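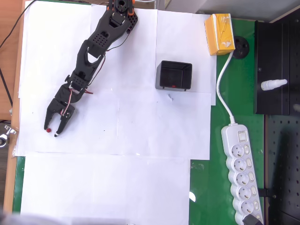

Does the Zokine gripper add-on need its own power supply, or can it run off the arm's servo bus?

It can run off the bus if the gripper is the only extra load. The add-on draws its supply from the last servo in the chain, and the kit manual permits this with the stock adapter. If you add a second accessory at the wrist, use the separate supply and tie the grounds.

Posted in: Arms, kits and grippers
Thread: Zokine two-finger gripper, small part handling

tarn_fell wrote:
Thanks, that settles the power question. Second one. I want to pick beads and drop them in an open-topped box. The Zokine product page says "fine handling" and gives no minimum part size. Has anyone here run parts that small with the stock fingers?

pegwright wrote:
I have. Stock fingers, stock firmware, glass beads, matte paper over the work surface. 100 attempts, 91 placed in the box. The arm was taught by hand, with no vision. Each bead was set by hand on a pencil mark before the cycle, so my figure says nothing about finding beads. It only covers closing on one and carrying it.

Of the misses, most were the bead squeezing out sideways as the fingers closed. The remainder were dropped on the way over.

ostler_k wrote:
91 with beads placed on a mark is a fixture test. I ran the same gripper with beads scattered inside a small area and an overhead camera, and got 38 out of 100 on the first evening. The fingers were fine. The problem was backlash at the base joint, which shows up at the fingertip as an offset bigger than the bead.

I would not recommend this kit for parts under the width of the finger pad. Zokine should state that on the page.

pegwright wrote:
Did you approach from one side only? Backlash is repeatable if the joint is always loaded the same way. Overshoot the target, come back, then descend. That made more difference for me than anything I did to the fingers.

ostler_k wrote:
Tried it the next day. It improved, but I didn't log it, so I won't quote a number. It also lengthens the cycle. I was at 17 seconds per bead with the extra move, and I still call that a workaround for a joint that ought to be tighter at this price.

Kazue Shimada wrote:
I build the Potness finger tips, so weigh this accordingly. The sideways squeeze pegwright describes comes from flat pads meeting at a slight angle. On a round part, any angle becomes a push outward. Two things to check before buying tips from me or anyone else:

Close the gripper on a strip of paper and pull. If it slides out at the bottom and holds at the top, the pads are toed out.

Look at the finger screws. They loosen with cycling, and a loose finger rotates under load.

A shallow V cut in one pad will center a bead along one axis. Two V pads are worse on very small parts, as the edges meet before the bead is held.

tarn_fell wrote:
Paper strip test done. It slides out at the bottom. Both finger screws took a quarter turn, and afterwards it held along the whole length. I had the closing torque set high as well, copied from the Krishnan block-stacking profile. Is that too much for beads?

pegwright wrote:
Yes, that profile is for cubes. Start at the lowest setting that will lift the bead and go up one step.

ostler_k wrote:
Agreed on torque. Also check the wiring at the wrist. If the servo leads have too little slack they pull on the last joint when it rotates, and you get an offset that changes with wrist angle. Too much slack and they catch on things. I tie mine once per segment and leave a loop at each joint.

lowbench wrote:
Anyone compared this with the Lelmont suction head? For beads I would have gone to vacuum first.

Kazue Shimada wrote:
Vacuum needs a seal. With a drilled bead, if the hole faces the cup, you lose it. For solid round parts the suction head is the better choice and I would say so to a customer. For mixed parts I would keep fingers.

ostler_k wrote:
Same view. The suction head also needs somewhere to mount the pump, and the noise is not trivial.

tarn_fell wrote:
Mine are drilled, so fingers it is. Plan is lower torque, one-sided approach, and a V pad on one finger. I will log placed, squeezed out and dropped separately and post the sheet when the run is finished.

pegwright wrote:
Log the taught height as well. Paper sheets that overlap change the height at the seams, and a few sheets stacked are enough to matter at this part size. Keep the pickup point clear of any overlap.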